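Camping mat keeps going flat overnight, any ideas?

Chia-hao Chang
I bought a Holano self-inflating mat in March and by 2 in the morning my hip is on the ground. I've had it in the bath and can't find a single bubble! It's the 215 cm long one, so folding it in was a right faff. Do I send it back or am I missing something?

Hema Lobo
Check the valve first. Mine had a bit of grit in the seal and I'd been blaming the mat for weeks. Rinse it, let it dry, screw it down hard. Also air shrinks when the night gets cold, so top it up just before you get in – mine always needs a couple of puffs.

Waqas Cheema
get a foam one, mine was 21 quid

Corrado Pace
Bath never worked for me either. I blow it up hard, wipe soapy water over one section at a time and leave a heavy book on the other end. Slow leaks take ages to show, so be patient. A Gemness patch sorted mine and it's done 41 nights since.
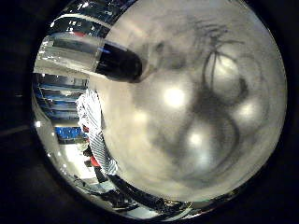
Pale surface, dark curved shadows, very close up

Let it cure overnight before you roll it up.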